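Home office walk-through, with my comments
Checked by me (Sena Dramani), 10th January

I do this list twice a year, once in September and once after the holidays when every outlet in the house has been abused. Comfort Odoi asked for a copy so I've typed up my notes as I went, sorry for the rambling!

1. Outlets and plates. OK. No scorch marks, nothing warm to the touch. The one by the door is a bit loose in the wall and I tightened the screw.

2. Power strips. NEEDS WORK. I had one strip plugged into another behind the bookcase (I know, I know). Pulled it out and bought a longer one for $29.

3. Space heater. OK, but only just. It's 900 watts and it goes straight into the wall now, never a strip. I measured to the curtain and got 2 feet, so I moved it over to the closet side where there's almost four.

4. Cords across the floor. OK. The lamp cord used to run under the rug - if you do that, please stop, you can't see it wearing through. 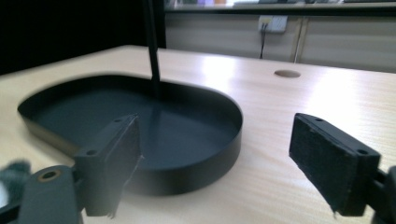 5. Smoke alarm. Pressed the button, loud as ever, the dog left the room. The date on the back says it still has a few years in it. New battery anyway.

6. Window. STICKS. It opens if I lean on it with my shoulder, but a kid couldn't manage it. Tshepo Cele is coming to plane down the side and quoted me $119, and I said yes before he could change his mind.

7. Bookcase. OK. Strapped to the stud. Heavy books are back on the bottom shelf, where they never seem to stay.

8. Chair. One caster was full of hair and thread, so it dragged. Cleaned it out with tweezers (gross!) and it rolls fine.

9. Way out. Boxes in the hall again, mine this time. Moved to the garage.

Still open: the window. Comfort, skip number 3 if you don't run a heater, and do the alarm first.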